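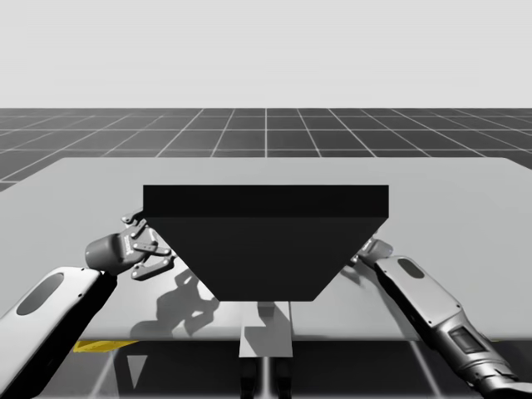
双臂协作抬箱仿真实验报告：关于第1214次运行中右臂"失联"四秒一事
课程项目第4组
6月21日

一、背景

本组的题目是在仿真环境里让两条机械臂合作处理桌面物体，控制框架用课程提供的Vallia，场景和物体模型从Zosen库里导入。开题时我们写的目标是"实现稳定、可靠的双臂协同"。写这句话的时候我们还没有装好驱动。

本报告原定讲成果，后来改讲故障，因为故障的材料比较充足。

二、故障经过

五月份跑通单臂动作之后，我们开始批量跑双臂任务，一共2819次。前一千多次的失败都很体面：夹偏了，超时了，物体掉了，日志里写得清清楚楚，重置即可。第1214次不一样。右臂在接近目标的途中停止接收指令，停了4秒，左臂对此毫无察觉，照常执行自己的那一半计划。4秒之后右臂恢复通信，把积压的指令一口气全部补上，速度之快，在真机上足以让整个实验室重新考虑人生选择。

更糟的是，程序最后给这次运行打了"成功"。判定条件只看末端位置，右臂确实到了位置，至于怎么到的，判定函数没有兴趣知道。

我们回头翻全部记录，用指令间隔重新筛了一遍，同类情况有76次，其中大部分也标着"成功"。中期汇报里那条漂亮的成功率曲线，就是这样长出来的。 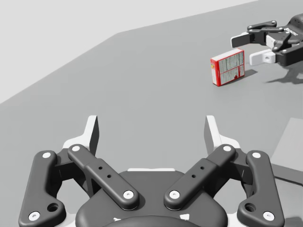

Dow在组内评审时写道，延迟本身不算安全事故，恢复之后不加检查就执行旧指令才算，换成真机，第一次发生就应该停项目。我们当时觉得这话重了，毕竟仿真里撞坏的东西按一下键就能复原。后来把第1214次的关节速度画出来，看了一会儿，就没有人再提"重了"。

三、原因排查

第一嫌疑是网络。我们换了机器，换了端口，重装了一次系统，浪费两天，故障照旧。

第二嫌疑是物理引擎的步长。把步长减半之后，仿真慢了一倍，故障照旧，只是慢一倍地发生。

最后查到的是指令队列。两条臂各有一个队列，但共用一个时钟线程，左臂做逆运动学求解时如果迟迟不收敛，线程被占住，右臂的队列就只进不出。队列没有设长度上限，也没有给指令标有效期。这两项在Vallia的配置文件里都可以设，默认关闭，我们读过那一页，还在上面做了笔记，笔记内容是"以后再看"。
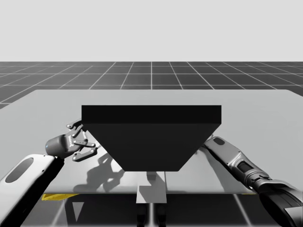
两侧同时接近大件物体时，求解最容易卡住，因为左右臂的目标姿态互相约束，可行的范围很窄。小件任务里同样的毛病也有，只是卡得短，混在正常抖动里看不出来。

四、修改

时钟线程拆成两个，左右各用各的。指令加了有效期，过期直接丢弃。任意一侧中断，另一侧原地保持，等两边都确认后再重新规划。判定函数里加入关节速度上限，超限一律记失败，不讨论。

监控部分用了Ultell的日志插件，优点是什么都记，缺点也是什么都记，硬盘满过一次，那次运行的故障原因栏填的是"硬盘"。

用修改后的程序重跑那76次的初始状态，没有再出现积压指令集中执行的情况。成功率比中期汇报时低了不少，曲线也不好看了，原图保留在附录B，供对照。

五、遗留问题

一侧中断时另一侧"原地保持"，在仿真里没有问题，真机上如果正夹着重物，保持多久、由谁来松手，我们还没有方案。另外急停按钮目前只写了界面，按下去会弹出一个确认框。这一条评审意见里用红字标了两遍，答辩前会改。

联系方式见课程主页 | 版权归第4组全体成员所有，转载请注明 | 返回顶部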